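Jaiswal Hall kitchen gets its sort-out

Jun 5, 2019 – by Úna Brophy

I popped into the Jaiswal Hall kitchen for the big utensil sort and ended up staying till lunch! We had almost 60 bits and bobs to get through, from wooden sticks to ladles, and I'm still finding homes for the odd ones. The divided purple bin is my favourite – I want one for my own kitchen now.

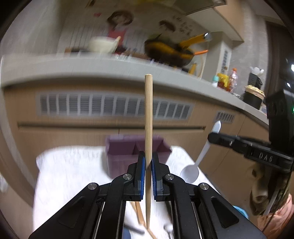 What's next

The cupboards are being done in October, from 11 in the morning. Bring a tea towel if you fancy joining in.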